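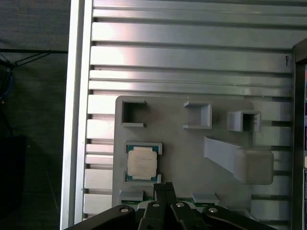 Wrist view, fingers closed, processor in its guides on the fixture board.

16 Jun 2024 — shared workshop, arm bench

Carried on with the fixture board. Plan for the session was to get the processor pick repeatable before touching anything to do with the green board lower down, and to stop changing two things at once, which is what cost us the last visit.

Started by re-homing the arm and checking the wrist camera mount. One of the mount screws had backed off a quarter turn. Put threadlock on it and left it while I sorted the config files. The old Prindus config is still in the folder with the same name as the new one. I've renamed it with _old on the end. Please don't load it, the tool offset in it is from the previous fingers and will put the tips straight into the plate.

Board position. The board sits on the slatted bed, and the slats aren't all the same height — there are wide flat bands and narrower ridged ones between them. If the board ends up with an edge over a groove it can rock, and then every taught height is wrong at one corner. Shifted it until it sat flat, pressed on all the corners, no movement. Retaught the origin from the rounded upper left corner. Saved as board_origin_3.

Guides. The upper and lower guides for the processor are the second print. First print was too tight and had to be sanded, and sanding by hand made the arms uneven. I opened up the slot in the model and reprinted on the Workard machine with the slower profile. Fit is good now. Part drops in under its own weight and I can't turn it with a fingertip.

Pick tests, fingers closed on approach, open at the hover height, down, close:

Run 1: approach fine, closed too high, slipped off the heat spreader.
Run 2: lowered the close height. Picked, but dragged the upper guide with it a little on the way up.
Run 3: same height, slower lift. Clean pick, clean return.

Then left it cycling at the Run 3 settings while I did the cabling on the other bench. Stopped it when the log counter read 365. No drops in the log. There are two entries where the motor current on closing was higher than the rest, next to each other, and I don't know why. Total cycles on these fingers is now 3,419, so the tip pads are due a look anyway. I'll swap them next time and keep the old ones to compare.

Camera. Glare off the metal on the left side of the bed is still a nuisance. The upper slats go nearly white at that end and the edge finder sometimes picks up a slat in place of the board edge. Tried the Clutard lamp at a lower angle, not much better. For now I've masked the left strip out of the search region. A matt sheet under the board would be the proper answer but it has to be thin or we are back to reteaching heights.

Engraving on the heat spreader can't be read from this height in this light. We don't need it for the pick. If we want to check orientation by camera we'll have to use something else, the corner of the green substrate perhaps.

Software: Steyn branch merged, gripper timeout moved into the settings file. Default was far too short for the slow lift.

To do
— new tip pads, then repeat Run 3 before anything else
— look at the two high current entries
— matt sheet, find something thin
— tie back the cables on the left, the blue one hangs lower than I'd like
— reprint the box fixture with thicker walls
— start teaching the approach for the narrow green board

The fixture layout hasn't been written up since November. I'll do that once the pads are on. Arm parked and powered down, settings saved to the shared drive.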